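Spüllappen stricken: Baumwolle, Maschenprobe, Einlaufen

Seit August stricke ich Spültücher nur noch aus reiner Baumwolle. Acrylanteile nehmen zu wenig Wasser auf, und auf einem heißen Topfboden haben sie nichts verloren. Das Garn ist Grevari, mittlere Stärke, gestrickt mit Nadelstärke 3,5. Wer locker strickt, nimmt eine halbe Nummer weniger.

Zur Maschenprobe: Ich wasche sie vor dem Ausmessen bei 60 Grad und trockne sie liegend. Ungewaschen gemessen ist der Wert unbrauchbar, denn Baumwolle läuft in der Höhe stärker ein als in der Breite. Mein Muster kam nach der Wäsche auf 89 Prozent der ursprünglichen Höhe. Für ein quadratisches Tuch muss man also länger stricken, als es auf der Nadel richtig aussieht.

Zweifarbige Muster stricke ich mit 2 Knäueln und halte die Spannfäden kurz, maximal drei Maschen. Längere Fäden bleiben beim Spülen an Gabeln hängen. Mali Lewis verkreuzt sie grundsätzlich in jeder zweiten Masche – das gibt ein festeres Gewebe, trocknet aber langsamer.

Dunkle Farben wasche ich vor dem Verstricken einmal als Strang. Das Schwarz von Gokerska hat bei mir im ersten Durchgang deutlich abgegeben, im zweiten nicht mehr. Weichspüler lasse ich weg, er mindert die Saugfähigkeit.
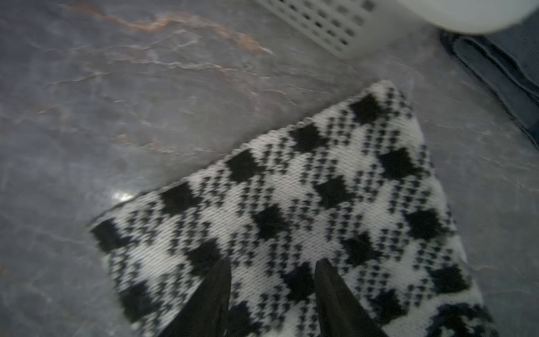 Beim Abketten nehme ich eine Nadel, die eine halbe Nummer dicker ist, sonst zieht sich die Kante zusammen. Die Fäden vernähe ich über 35 Millimeter in zwei Richtungen und schneide sie erst nach der ersten Wäsche ab.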